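Sergate Fine Foods - cheese room and hamper packing
Monthly safety and hygiene check
Date: Oct 28, 2019
Checked by: Igor Kołodziej
Copy to: Ivana Vergara

1. Cold room
Door seal clean and closing well: YES
Thermometer reading written on the sheet, morning and evening: NO
Comment: Two evening readings are missing. The person who closes must write the number, also when the shop is busy.

2. Cheese storage
Cut cheese wrapped and dated: YES
Blue cheese kept apart from the others: YES
Oldest stock at the front: PARTLY
Comment: The Thibodeaux washed rind was standing behind the new delivery. I moved it forward. Please look at the batch number and not only at the colour of the label.

3. Chutneys and jars
Lids tight, no raised buttons: YES
Allergen words in bold on the label: NO
Comment: On batch 494 of the Vivar fig chutney the word "mustard" is in normal letters. We have 70 jars of it. They are on the hold shelf with a red sticker and must not be sold until new labels come. Ivana has written to the supplier.

4. Cutting and wrapping
Wire cutter handles firm: YES
Boards free of deep cuts and cracks: YES
Boards for nut cheeses kept separate: YES
Comment: Boards are in fair condition. After washing they should stand on the side to dry - I found one lying flat on a damp cloth. Oil them again in November.

5. Scales
Test weight of 100 g shows correct: YES
Comment: The small scale is slow to go back to zero. Wait for it before the next piece.

6. Hamper packing
Floor clear of straw and tape: PARTLY
Knives closed or in the holder: YES
Heavy boxes below shoulder height: NO
Comment: The Firnent cracker cartons are light and can go up. The jars are heavy and should come down. At the moment it is the opposite.

7. Hand washing and first aid
Soap and paper towels: YES
Blue plasters in the box: NO
Comment: Only 2 left, ordered today.

Result: passed with remarks. Points 1, 3 and 6 will be looked at again in November.

Signed: I. Kołodziej

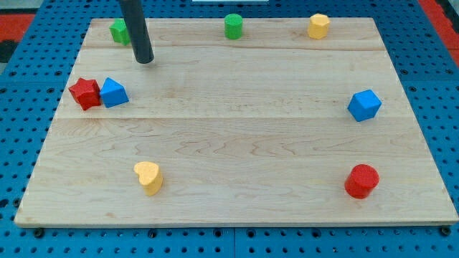

Wooden board, light maple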